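Mailing list archive: demo-collection
Thread: Bun-to-oven episodes, start position and door angle
From: Murray Stubbs
In reply to: message 3091

On Tuesday the Trevaskis group wrote:

> We are trying to reproduce the Plivenau bun task from your notes and
> have three questions.
>
> 1. Do you start each demonstration with the oven door closed, fully
> open, or somewhere in between? The notes say "ajar" and leave it there.
>
> 2. Our operators use both a hand-held gripper and the leader arm. The
> trajectories from the two look quite different near the door. Should
> we train on them together or keep them apart?
>
> 3. About one episode in ten fails to get a usable camera track. We
> suspect the background. Our wall is plain white and the table is
> white laminate.
>
> Also, is there any reason to leave the other items on the table? We
> have been clearing everything except the oven and the plate.

Answers in your order, then a few things you did not ask.

1. Ajar means the latch is released and the door has dropped enough for a fingertip to go in behind the top edge. We do not measure it. We tried a gauge block in the first batch and stopped, as the policy then learned one door angle and stalled whenever the hinge settled a little lower. Vary it by hand between episodes, within reason. If the door is low enough that the bun could go in without touching it, you are recording a different task and it should get a different task label.

Fully closed is a harder case. The pull needed to break the latch drags a light oven across the table, and the demonstrator compensates with the other hand without noticing. That hand then shows up in the wrist view, and the robot does not have one. If you want closed-door episodes, fix the oven down first.

The layout below is the one we used for the second half of the set. The plate goes front right and the oven in the middle, with the door facing the demonstrator. The small appliances and the bottle stay where they are.

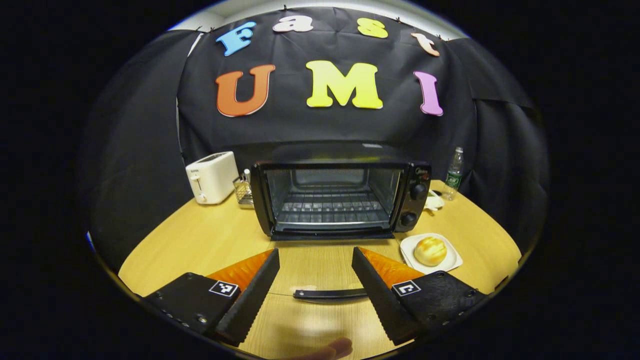

Bun task, wrist view from the hand-held gripper. Door ajar, bun on the plate.

Note how far apart the fingers are. We ask for a fully spread gripper at the start of every episode, because the opening width is read from the square markers on the fingers and the first frames are used to set the upper limit for that session. If somebody starts half closed, the limit is wrong and every width after it is scaled wrong too. The Drundia scripts will flag this, but only as a warning, and it scrolls past quickly.

Keep your own fingertips back on the grip. One that strays into the bottom of the view does little harm as long as it stays clear of the markers. If it covers a corner of one, the width for those frames is interpolated, and interpolated widths during a grasp are not worth having.

2. Keep them apart, at least at first. With the leader arm, people stop short of the door, check the view, then push down. With the hand-held gripper they hook the edge and lower it in one motion, usually faster than the follower arm can go. Neither is wrong, but a policy trained on both will hesitate at the edge and sometimes pick the stop from one and the speed from the other. Train on the hand-held set, use the leader-arm set for evaluation starts and recovery examples, and only mix them once the separate versions work.

On speed: slow down at the door and nowhere else. Operators who are told to "go slowly" go slowly everywhere, and you end up with long approach segments in which nothing happens. We ask for a normal reach, a slower door, and a normal pick and place. Release the bun with the fingers level. If they are tipped forward, the bun rolls toward the back of the rack and the end state is different every time.

3. The white wall and white table are very likely your problem. The tracker needs corners that stay put, and you are giving it almost none. We hung black cloth behind and at the sides and pinned large foam letters to it. The cloth by itself is worse than a white wall – it has folds, but they are low contrast and they move when the door opens and someone walks past. The letters are what the tracker holds on to. Any flat shapes with strong edges will do. Use different shapes, do not space them evenly, and do not put the same one up twice if you can avoid it.

Do a mapping pass before the first episode: a slow sweep of the table and background, finishing at the start position. Redo it if anyone moves a letter, re-clips the cloth or bumps the table. We lost most of a morning in June to one corner of the cloth coming down between episodes. The tracks all completed and were all offset.

As for the other items: leave them. A clear table gives a policy that works on a clear table. The toaster is a useful distractor in particular, as it is another kitchen appliance standing next to the target, and early versions trained without one would drift toward it at test time. Move the bottle and any small stuff every 15 episodes or so. Leave the plate within reach, but change its position each time.

Things not asked:

– Glass doors produce reflections, and the tracker will occasionally latch on to one. Move the lamp, or mask the door region in the mapping pass. Masking it during the episodes themselves was no help to us.

– Replace the bun when the crust starts to flake. Crumbs on the finger pads change the grip, and operators start squeezing harder to make up for it.

– Log the failed demonstrations with a reason code. The old Skamevach format has no field for this, so we put it in the comment string as "fail:" and a word. Version 2 has a proper field, but the converter does not fill it from the comment. You will need to do that yourself.

– The oven is unplugged for all of this. Please keep it that way, including for "realistic" runs.

If the failure rate stays at one in ten after you change the background, send me the mapping video from one bad session and the marker log that goes with it. I don't need the episodes.

Murray Stubbs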